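The kettle years

I have been meaning to write about moving house since May, and every time I sat down to do it I found I wanted to write about tea instead, so I am going to give in and do both at once.

We left the old flat on a Tuesday, which is a silly day to move because everyone you might ask for help is at work. The removal men came at half past seven in the morning and had the sofa down the stairs before I'd brushed my hair. By four in the afternoon we were in the new place with all our boxes in the wrong rooms, and the first thing anybody wanted was something hot to drink. Could I find the tea? I could not. I found the Christmas lights, a bag of odd curtain hooks and my old school atlas (why did I pay to have that carried across town?), and we drank plain hot water and said it was lovely. 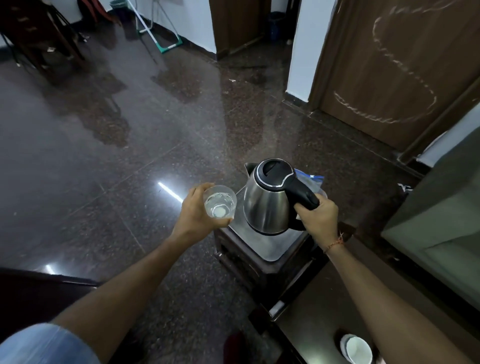

Ohemaa Odoi

My mother would have been horrified. She had a rule, when I was growing up in Trustthorpe, that the tea things went in last and came out first, and that they travelled on somebody's lap. We moved four times before I was twelve and I was usually the lap. I remember the weight of the caddy and the spoons rattling inside it, and being told not to open the lid or the leaves would go stale, and opening it anyway every time we stopped at the lights, just to have a sniff.

She drank it very strong with a great deal of milk. My dad had his black, in a glass, which the neighbours thought was terribly odd, and he would hold it up to the window to see whether he liked the colour before he would touch it. I thought everybody's father did that until I went to a friend's house and hers just drank it!

The friend was Pornthip Jitpraphai, and those of you who have been reading for a while will know her name because she turns up in nearly everything I write. We've known each other for 33 years now. It was at her kitchen table that I first had iced tea, the proper orange sort with condensed milk, and I went home and told my mother that we had been doing it wrong all our lives. That did not go down well. She made it for me once, to be fair to her, with ordinary teabags and a tin of evaporated, and we both had two sips and poured it over the hydrangea.

Pornthip came to stay the second weekend after the move, when there were still boxes up to the windowsill in the back bedroom, and she is a much better unpacker than I am. I stop and read things. She gets everything out, gives it a rinse, finds it a home and shuts the door on it. We had the whole kitchen done by Saturday lunchtime with the radio on, and I've only had to move the saucepans since.

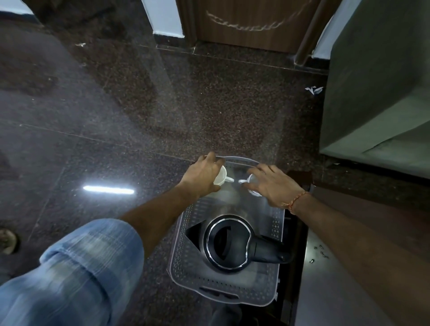

Two of the white cups, in the basket with their handles nearly touching.

What we did keep coming back to that weekend was how little of it I needed. I've got plates for parties I haven't given in ten years. I have a fondue set. There was a teapot from the market at Rusisent that has never once poured without dribbling down its own front, and I've wrapped and unwrapped that pot in three different homes because I bought it on a nice day out. Pornthip held it up and raised her eyebrows, and I took it off her and put it on the top shelf, where it still is.

The new street is quiet, mostly. There's a bakery at the bottom that does a seeded loaf I would happily eat on its own, and the lady next door has already given me a courgette the length of my arm and a warning about the drains. I haven't worked out the buses. The boiler makes a sort of sigh at ten o'clock at night, and the first few times I went downstairs to look at it, in my dressing gown, as if that would help.

The tea, by the way, was in the box marked "bathroom", under the towels. I found it on the Thursday and made a pot there and then, and rang my mother while it was brewing.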